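Two grippers, one peach: notes from the Sutdale bench

Nov 14, 2022

I promised last time that I'd say something about the Handell fingers once I'd had a proper go with them, and I've now had enough evenings on the bench to have opinions (some of them even useful!). For anyone just joining us, I've been running two arms across one table here in Sutdale, and the question I keep getting in the inbox is whether it's worth paying for the nicer fingertips or whether the plain pads will do for light household stuff. I'd been testing on wooden blocks for weeks and blocks will flatter anything, so I moved on to soft things and awkward containers.

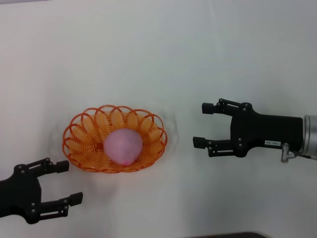 My favorite test at the moment goes like this. One arm steadies the basket, the other one goes in for the peach, lifts it clear and sets it down on the table. Then we do it the other way around and put it back. It sounds like nothing, and I thought I'd be through it in an afternoon. I logged 14 tries with the plain pads before I changed a single setting, and the peach made it out in four of them. Most of the misses came down to the rim. Those loops stick out just far enough that a finger coming in at a low angle catches one, the whole basket swings around, and by then the other arm is holding on to air.

So I did what I should have done on day one and made the approach steeper. I also dropped the closing force by a lot, and I mean a lot – squishy things want to pop out sideways if you pinch them the way you'd pinch a block. That helped more than swapping the fingertips did, which was a little annoying after I'd spent the money. The Handell tips do hold better once they're on, and I like that they don't slide when the arm speeds up. But they're slightly thicker, and in a tight container I noticed that thickness every time.

The controller side has been smoother. I'm still on the Hekeck box with build 1431, and the thing I was nervous about, getting both arms to wait for each other, has been fine. There's one odd pause right after the left arm reports that it's closed, and I've written to them about it. If you run the same build and see the same pause, please tell me, because it would be nice to know I haven't wired something wrong.

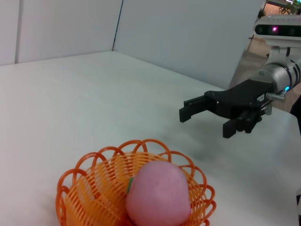

Cameras next! I go back and forth on how much I trust the close-up view. It's lovely right until the fingers are nearly on the thing you want, and then the target fills up the whole picture and you've lost your sense of where the table is. The view from higher up is duller to look at but it keeps the two arms in proportion to each other. For now I'm using the high one to plan and the close one for the last stretch, and I've stopped trying to make either of them do both jobs.

Next up is the Akpan set, which has a longer finger and a narrower tip, so I'm hoping it slips past the rim without all the drama. I'll run the same 14 tries with the same peach and post the numbers in the next issue. And if you have a container that your own gripper hates, write and tell me what it is – I'm collecting bad ones.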